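Carpet Tiles and Yellow Shelves: Your Questions

I get the same handful of emails about my workroom most weeks, so I've put the answers in one spot. Grab a cuppa!

Why carpet in a room where you sort small parts?
Because I drop things, mate. A little pin on bare concrete pings off under the nearest bench and you never see it again. On carpet it stays put (mostly).

Don't you lose grey metal bits on grey carpet?
Sometimes, yep. I run a magnet over the floor on Wednesday arvo, and the stripes hide the scuffs, so I'm not swapping it.

Which colour is it?
Mine's the striped grey from Pilari, the mix of pale and charcoal. It comes in tiles, 20 to a box, so if one gets wrecked you just lift it and drop in a spare. 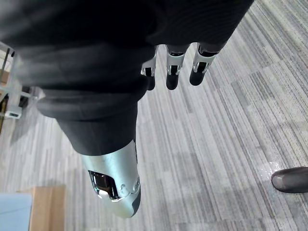
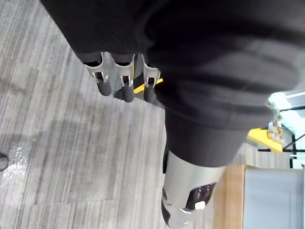
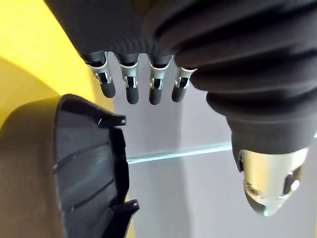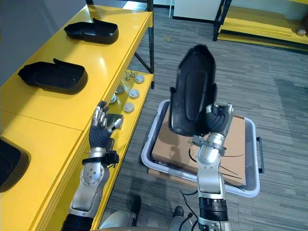
And the shelving, where's that from?
Aneck, the yellow one with the black posts. I wanted grey to match and they were out, and now I wouldn't go back. Dark trays and silver discs show up beautifully against yellow, even when I'm half asleep!

How high should the lower shelf be?
I set mine at 73 cm. A mate prefers 65, but he works sitting down. Try it with a box of heavy stuff before you tighten everything up.

Do you label the trays?
Not the black ones, I know them by shape. Little discs and pins get a strip of tape along the shelf edge.

How many parts do you keep?
Over 2,000 at last stocktake, most of them in drawers. Only the day's parts go out on the shelf.

How do you clean the yellow panels?
Warm water, a drop of dish soap, soft cloth. Run a dry toothbrush along the seams, they collect all sorts of fluff.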